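Skodari Backyard Telescope, reviewed by Naveen Khurana

I should say up front that I have wanted a telescope since I was a kid lying on the roof of my uncle's garage, and that I put it off for most of my adult life because every one I looked at was either a toy or cost as much as a used car. So when my wife handed me the Skodari in March and told me to stop sighing at the catalog, I was in a very forgiving mood. I've now had it out on 63 nights (I keep a log, I'm that person) and I think the shine has worn off enough for me to be fair to it.

It's a reflector with a focal length of 700 millimeters, and it comes with two eyepieces, a red dot finder and a tripod. Putting it together took me most of an evening, mainly because I mixed up two bolts that look like twins and aren't. The booklet is fine. Read the page on lining up the finder twice, and do it in daylight on a far-off chimney or a phone pole, well away from the sun.
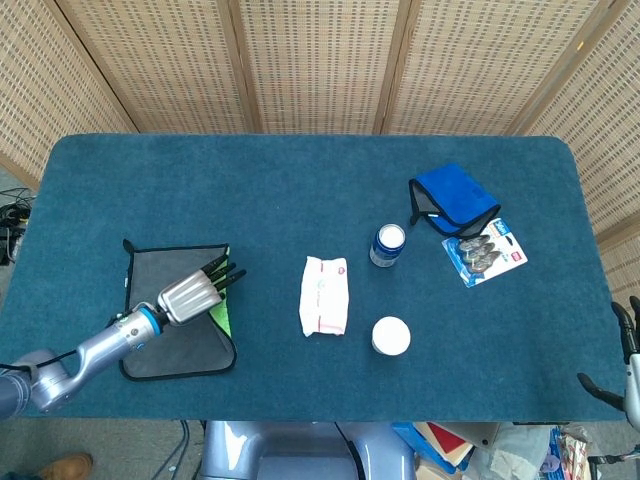 My first real target was the Moon, and oh my goodness. I'd seen a thousand pictures of craters, a lot of them sharper than anything I'll ever get in the yard, and none of them made me yell for the neighbors the way that first look did. You can follow the line between day and night along the mountains and watch the peaks catch the light. Jupiter came next, a small cream-colored disk with 4 moons strung out beside it, and I sat there on an upturned bucket until well past midnight, moving the tube a hair every minute or so to keep up.

Which brings me to the tripod. It's the weak spot, no two ways about it. The legs are light, and if you so much as brush against one the planet jiggles around for a good 5 seconds before it settles. I hung a gallon jug of water from the center brace and that helped a lot. The slow-motion knobs are smooth, though the one for up and down gets stiff on cold nights. 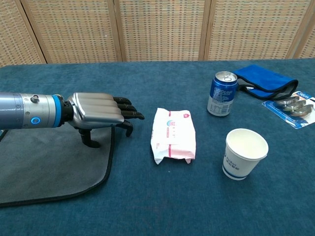
The eyepieces are decent. The low-power one is lovely and I use it nine times out of ten. The high-power one is a bit like looking through a soda straw, so I swapped it for a Rillum that I bought secondhand, and Saturn's rings went from a hint to something my daughter could draw. I also tried a Jeltlow moon filter, which I'd call nice to have if the full Moon bothers your eyes.

I did borrow a friend's Pacheco for a week to compare. It sits on a much sturdier base and it's the better scope if you never plan to move it, but it's a bear to carry down my back steps – and I know myself, I'd have left it in the closet by summer.

Would I buy the Skodari with my own money? Yes, and I'd put a little aside for a better eyepiece at the same time. Give it half an hour outside to cool down before you judge the view. Oh, and the dust cap is loose, so mind where you set it in the grass. I've lost mine twice.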